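Iron tablets, again

2020-04-12

My iron was low at the booking appointment and it is lower now. The midwife rang with the result while I was hanging out sheets, so I wrote the number on the back of my hand and then washed it off doing the potatoes. It's on the app anyway.

With my first I was put on tablets at 28 weeks and hated them. I took them with breakfast and a mug of tea, which I now know is the worst way to do it. Tea gets in the way of the iron being absorbed, and so do coffee and milk. I had two months of stomach ache and a blood count that hardly moved.

This time Lurdes Morais, my midwife, went through it properly. One tablet, first thing, on an empty stomach if I can stand it, with water or a small glass of orange juice. Then nothing else for an hour. If I can't stand it, a bit of food is fine and better than skipping. She also said one tablet every other day suits some women and we could try that if the daily one makes me ill. I'd check with your own midwife before changing anything, as it depends on how low you are and how far along.

So far:

Week one was rough. Constipated, and a metal taste until lunchtime.

Week two I moved the tablet to bedtime, three hours after tea. Much better. I sleep through the worst of it.

Week three I forgot it twice. The packet now lives next to my toothbrush.

Black poo is normal, by the way. I rang Skurkbridge surgery about that last time and the receptionist was very kind.

Food helps a bit, though it won't bring you up on its own once you're properly low. We are eating a lot of lentils, beef mince when we can get it, and the fortified cereal my son won't touch. I have peppers or tomatoes with most things for the vitamin C. No liver, obviously, as you're told to avoid it in pregnancy.

I am still tired. The stairs leave me puffing and I had to sit down halfway through bathing him on the 3rd. Lurdes says it can take a few weeks before you feel any different, and that some of it is just being pregnant with a toddler in the house.

Repeat bloods are in a fortnight, at the side entrance, one person at a time, no partners. I'll put the result up when I have it. Baby is kicking well and measuring fine, and I'll be back at work in September next year if all goes to plan.

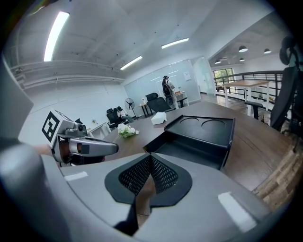 The big brown table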